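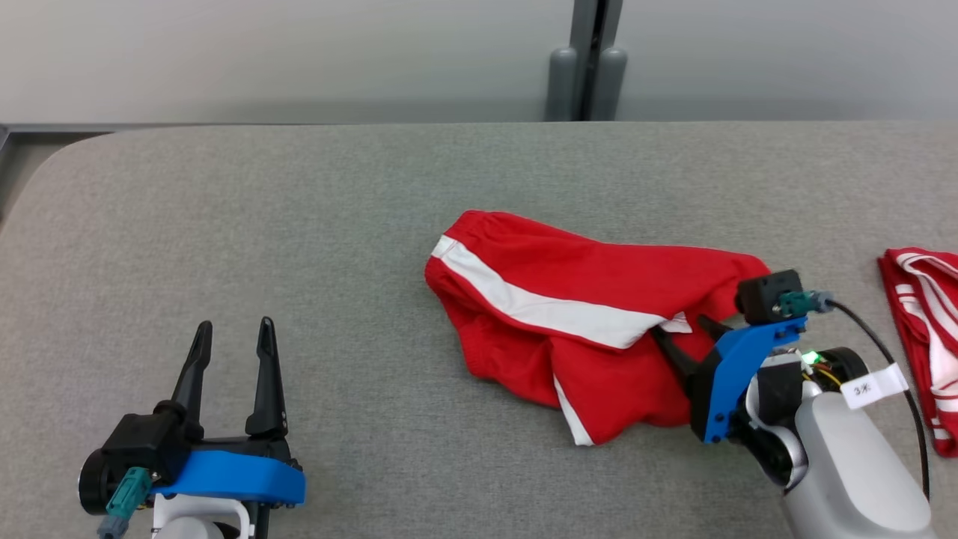

Home | Questions | Try It | Grown-ups

Do you really have to fold your shorts?

Grown-ups say a lot of things about folding. They say folded clothes stay smooth, take up less room and are easier to find. Are they right? Don't take their word for it, or mine. Let's check each claim.

Claim one: folding stops creases

Well, a bit. A crease is a bend in the cloth that has stayed put. Cloth is made of thin threads, and when they are squashed in one position for a long time they tend to keep that shape. A pair of shorts left in a heap gets bent in dozens of places, all going different ways. Folded shorts get bent too! They just have a few straight bends, which we notice less.

It also depends on the cloth. Cotton creases easily. Many sports shorts are made of polyester, which springs back much better. So if someone tells you your football shorts will be ruined by one night in a heap, you may raise an eyebrow.

Claim two: folding saves space

This one sounds true, but sounding true is not enough. A heap of clothes has air trapped in all its little caves and tunnels. Folding pushes a lot of that air out. But you could also squash the heap flat with both hands, and that pushes air out as well. The heap puffs up again when you let go, though, and a folded pile mostly doesn't. I'll give the grown-ups this one.

Claim three: folded clothes are easier to find

Only if you can see them. Six pairs folded in a tall stack are no use when the pair you want is at the bottom. Bernice Gyamfi, who teaches a class of eight-year-olds in Plitport, asked them to stand their folded shorts up in the drawer like books on a shelf. Most said it was quicker. Two said it was silly and fell over. Both answers are worth having.

Try it yourself

Take a pair of shorts with stripes, as the stripes help you see what you are doing.

1. Hold them by the waistband and give them a good shake.
2. Lay them on a flat surface and smooth them with your hands.
3. Fold one leg over the other. If the stripes are the same on both sides, do they line up? If not, have another go.
4. Fold the waistband down towards the leg openings.

Now leave a second pair in a heap, made of the same cloth if you can. Look at both the next morning. Which has more creases? Did it matter as much as you were told it would? Write down what you see - even if it spoils the grown-ups' argument.

Written by Noura Abou Jaoude for Plustville Children's Pages

Contact us | Copyright Plustville | Back to top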